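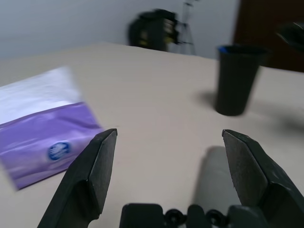

Wrist camera view over the table, gripper open.

Changes to the table-clearing software this quarter

The Trunasden group has spent most of the quarter on the part of Testus that decides what to do next when a plan stops matching the table. Clodagh Phelan asked for a short write-up for people in the other Flillstead teams who use the planner but don't follow the change log. Most of what follows applies to version 4 of the planner, which is on the shared branch now. The perception changes are on the same branch but switched off by default.

The old planner worked out a full list of moves at the start of a run and then carried them out in order. If a move failed it tried again twice, and if that failed it stopped and waited for a person. This was simple to debug and we kept it longer than we should have. The trouble is that one move often changes the start of the next. A packet that slides a little when it is let go may end up where an arm was going to travel, and the old planner had no way of knowing until the arm was already on its way.

Version 4 still makes a full list, but it only commits to the next two moves. After each move it takes a new reading of the table, compares it with what it expected, and scores the difference. A small score means carry on. A middling score means keep the order of the list but work out the grasps again. A large score throws the list away. The three bands are set in the task file, and the values we ship are fairly cautious. If your runs seem slow, look there first.

Aidan Nic Giolla ran the old and new planners against the same set of recorded starts, 1,115 of them, all taken from earlier work on this table. The old planner stopped and asked for help in 110. We don't yet have a matching number for version 4 that we would want people to quote, as a fault in the logging meant that some stops were written down as normal finishes. The fault is fixed and the set is being run again.

The other large piece of work has been on how the two arms share the table. Each arm used to reserve a block of space for the whole of a move, and the other arm had to stay out of it. With both arms reaching in from the same side, that left a lot of waiting. Treasa Hennessy has replaced the blocks with a reservation that shrinks as the arm goes along, so space is given back as soon as the arm has passed through it. The reservation is checked every 30 milliseconds. It also takes in whatever the gripper is carrying, which the old one did not do.

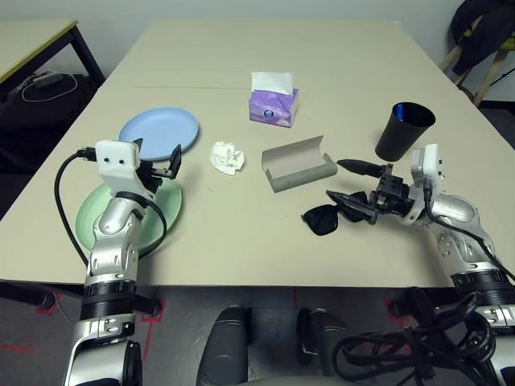

What counts as "carrying" took some sorting out. The old code treated a held object as a point between the fingers, good enough for a cube and poor for most other things. With a pair of sunglasses in the right gripper, the lenses hang below and to the left of it, and a point tells the planner nothing about them. The new code keeps the last good outline of the object from before it was picked up, attaches it to the gripper, and adds a margin on the lower side for anything that might swing. The left arm is then planned against that larger shape, even when it is only hovering over a plate. The margin is a guess at present. Treasa would like to replace it with a measurement from the wrist camera, taken once the object has been lifted.

The arms also get in the way of the head camera, and this has caused more replanning than anything else. When an arm passes over a plate, the plate can drop out of the object list for a few readings and then come back with a new number. To the old tracker that was one object lost and one gained. Version 4 would see that as a large difference and throw its list away, so for the first fortnight it replanned almost all the time. We now project the shape of each arm into the camera view and mark anything behind it as hidden. Hidden objects keep their number and their last position for as long as the arm stays there. If an object is still missing after the arm has moved off, it is dropped as before.

There is one known problem with this. If the arm moves an object while it is hidden, by brushing it with a link for example, the planner will go on believing the old position until it gets a clear view. We have not found a cheap way round it. For now the planner will not grasp anything marked hidden until it has had at least one clear reading of it, and that rule can't be switched off in the task file.
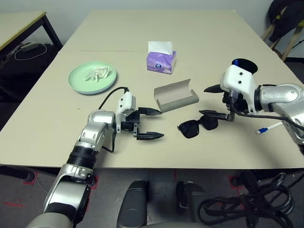 Names and labels have needed attention as well. Noreen Cullinane has been rewriting the part of perception that turns a region of the picture into something the planner can use, and soft or thin things are where it struggles. Tissue is the awkward one. The same word has to cover a crumpled one lying on the green plate, which should be picked up, and one standing up out of the top of the box, which should be left where it is. A label alone can't separate them, so each object now carries a "resting on" or "part of" field beside its label. The planner reads that field before it picks a target. Anything that is part of something else is left alone unless the task file names it.

The same field is used for open and closed containers. A glasses case with its lid open is a place to put something, and a closed one is just an object, so the planner needs to know which it has before it lines up the sunglasses. The open or closed state is stored with a confidence, and if that is low the planner asks for a second view before it makes the move. In our task files the second view comes from whichever wrist camera is nearer. You can set it to the head camera if your wrist cameras are not calibrated, but expect more refusals.

Wrist images are still the weak point when the arm is moving. Anything flat and shiny smears badly, and small print on packaging can't be read at all. Noreen has added a blur check which drops the image if the edges are too soft, and the arm pauses briefly before asking for another. It costs a little time on each grasp. We tried keeping the blurred images and giving them less weight, and the outlines came out worse than with no wrist image.

A few smaller changes. The log viewer now shows the difference score alongside each move, coloured by band. Task files are checked when loaded, and a missing band value gives an error where it used to fall back silently to zero. The replay tool can hold up to 1,000 steps before it starts writing to disk, and it no longer loses the last step when you close the window - our thanks to Qistina Rondonuwu for tracking that down.

If you are moving from version 3, your task files will load but the retry settings will be ignored. There is a page of notes in the docs folder on the shared branch, with the old setting names and their replacements. Please report anything odd with the replay file attached. Questions about the arm reservations should go to Treasa, and anything to do with labels or the new fields to Noreen.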